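August 30, 2026

Quick one, dinner is in the oven and I said I'd write this up before I forget it all.

Long day on the old tower. Started later than I wanted - couldn't find the good magnetic tray, then found it under the packing list from Brarkberg with my lunch on top. Side panel off, case down on its side on the slatted table. Those grooves eat screws. Lost two down there before ten, got one back with a bent paperclip. The other one can stay.

Lok-yiu Liu had done the sheet for me the night before, bless her. One line per part, box for condition, box for where it goes. I always say I'll remember and I never do. Her handwriting is so small I had to hold it up to the window.

Main thing for today was getting a proper order to it. Last month at Ustwood we just pulled stuff and piled it and then spent the whole next morning matching caddies to drives. Not doing that again. So: everything that comes out gets a seat. Hard drive upright in the gray holder, still in its blue caddy, and the processor in the little pocket on the level below, shiny side up. I like it. Looks like a tiny theater.

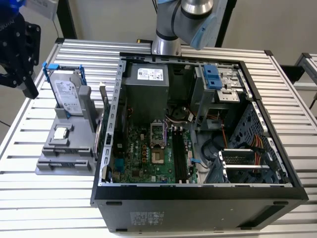

Drive and processor

Wrote down the drive first, label and all. Green logo, tiny print, took me three goes to read the serial off it and I'm still not sure about one of the characters, could be a B or an 8. Put a question mark on the sheet. Lok-yiu will sigh at the question mark.

Leaving the caddy on for now. The blue ones always go missing, and then you have a bare drive and nothing to slide it back in with. Had a whole shoebox of them at the old place. No idea who has the shoebox.

Processor: fingerprints on the lid, mine, I'm sure of it. Wipe tomorrow. Asked at the supply counter about more of the alcohol wipes, they want 60 for the big carton. Said I'd think about it. Thought about it in the car, still no.

Coffee. Bad coffee. The machine by the stairs is doing the thing again where it gives you the water first and then the cup.

Inside the case

Tight in there. Every time I think these office towers are roomy, and every time my knuckles find the one edge the factory forgot. Band-aid number 2 of the week. The rim has all those little slots in the steel, great for airflow I guess, terrible for sleeves. Rolled them up after that.

Tempted to take the memory next and call it a morning, but the sheet says leave memory till the cables are written up, so cables it was. Did them with masking tape flags. Ran out of tape at the second to last one so that one has a post-it, which fell off, which I put back on, which fell off.

Lok-yiu came by and we argued about which end to start numbering the slots from. She goes from the processor outward, I go by what's printed on the board. We did it her way. She's probly right, the printing is microscopic and half of it hides once the sticks are in. Wrote HER WAY at the top of the page so I don't switch back in the middle.

She also wants me to stop putting my thumb on the board when I lean in. I don't lean. I lean a little.
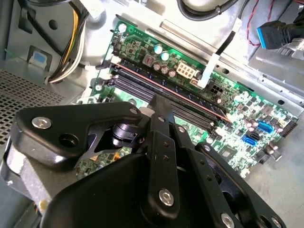 The green board and its four long memory slots, all in a row.

Lunch at my desk, half a sandwich and the rest of the plum cake. Văduva called in the middle of it about the Mirnia shelves. They need 3000 of the small bags now, not the medium, so the order I sent off yesterday evening is wrong. Called back, on hold for ages, that awful flute music. Fixed it I think. They're sending a confirmation. Haven't seen a confirmation.

Mirnia is going to be a lot. All those towers, same model or near enough, every one with its own missing foot or snapped latch. I'd like ours to be the reference, so when the rest turn up we can just open the sheet and go down it. One done slowly, then the others fast. That's the plan. My plans.

Things to get: masking tape (wide). More tray liners. A flashlight that isn't my phone. Birthday card for Aunt Dee. Something for the squeaky wheel on the cart, it's driving everyone up the wall.

Power supply

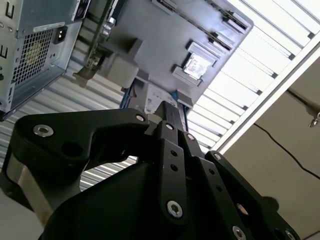

Cleaning is the part I keep putting off and the power supply is why. You can do a nice job on everything else, brush, cloth, a bit of air, and then you turn to the back of this and it's all tiny square holes. With the fan behind, that yellowish color you only half see through the mesh. I want to get a soft brush at it from outside and not open the thing up, I don't open power supplies, that was drummed into me years ago and I'm keeping it. So the brush for the grille and the cloth around the black socket, and the white sticker stays exactly where it is. Lok-yiu asked if I'd go over the sticker with cleaner like I did at Ustwood. One time. I wiped off one label ONE time.

Didn't get to it anyway. By then it was late and my back was done. Put it down as first job tomorrow, before the email can get me.

Also need to ask about the optical drives. Do we keep them? Who is even using them. Lok-yiu says keep, her dad still burns discs of his choir. I said that's one drive for one dad, what about the rest. She said write keep. Wrote keep.

Checked the budget page before I left. 125 left for this month's odds and ends, so the carton of wipes is possible but then no flashlight and no liners. Could ask for the small carton. Will ask for the small carton.

Took the bus home, window seat, read four pages and slept through my stop. Walked back along the canal, nice actualy, warm, somebody frying onions with every window open. Got in, found a screw in my shirt pocket. One of ours, short with the wide head. Taped it to the inside cover of this so it gets back to the tray.

Timer's going. Potatoes. Remember: brush, tape, Văduva's confirmation, card for Dee.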